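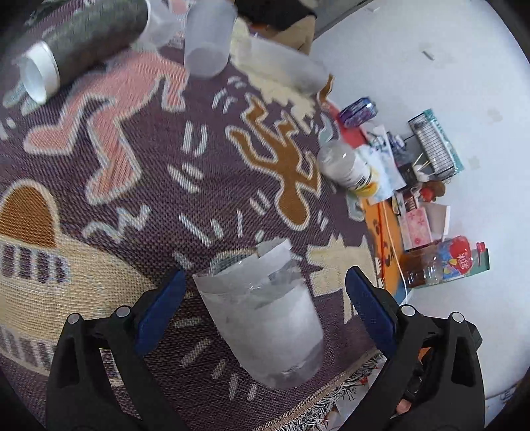

Las mordazas de la pinza, abiertas a ambos lados de un envase transparente, durante una sesión de recogida sobre manta.

El arte de dejar las cosas como estaban

Hay oficios que se aprenden mirando las manos de otro, y el de enseñar a una pinza a coger vasos es uno de ellos, aunque las manos, en este caso, vayan metidas detrás de una empuñadura. En Cledilport, un taller de manipulación robótica que ocupa la planta baja de una antigua imprenta, lo saben bien, y por eso han dedicado buena parte del invierno a escribir sus normas. Salieron 19, caben en cuatro páginas y desde febrero cuelgan junto a la puerta, a la altura de los ojos, con alguna mancha de café que ya forma parte del texto.

La primera regla sorprende a quien llega con ganas de orden: la superficie de trabajo no se despeja. Una manta de colores con dibujos grandes, envases traslúcidos tumbados cada uno a su manera, una lata, una botella, paquetitos al borde de la tela... Todo eso se queda. Un sistema que solo ha visto mesas blancas se pierde en la primera cocina de verdad, y en Cledilport prefieren que las dificultades aparezcan pronto, cuando todavía se está a tiempo de anotarlas.

La segunda habla de la apertura. Las mordazas se acercan abiertas del todo, con el objeto entre las dos almohadillas, y se cierran despacio y de una sola vez. Si el agarre sale torcido, se suelta y se apunta como fallo; corregirlo a media maniobra está prohibido (y cuesta muchísimo no hacerlo, créanme, que yo lo intenté una tarde entera y mi muñeca iba por libre). El plástico transparente tiene apartado propio, por los brillos y porque a través de él se ve el dibujo de la tela, que es justo lo que confunde a los programas.

Luego vienen las reglas pequeñas, que son mis favoritas. Los cables se revisan antes de cada tanda. Las almohadillas se limpian con un paño seco. Los objetos se cambian de sitio cada cuatro intentos, y las etiquetas no se giran hacia la cámara para que queden bonitas. Cada serie tiene 152 agarres y ninguno se borra, tampoco los malos – sobre todo los malos, me insistieron mientras me servían otro café.

El documento tiene un pariente más formal, la guía interna Nedard, pensada para los talleres que comparten grabaciones entre sí. Allí se pide que cada entrega de 500 secuencias lleve una ficha con los materiales, la luz y el tipo de fondo, escrita por la misma persona que sostuvo la pinza. Parece poca cosa, pero quien haya heredado un archivo sin ficha sabe lo que son esas mañanas.

La próxima revisión del reglamento está fijada para el 20/06/2024. Hay una discusión pendiente sobre los tejidos con flecos, que unos quieren incluir siempre y otros dejar para una serie aparte, y en la hoja de la puerta ya han reservado, a lápiz, el hueco para la regla siguiente.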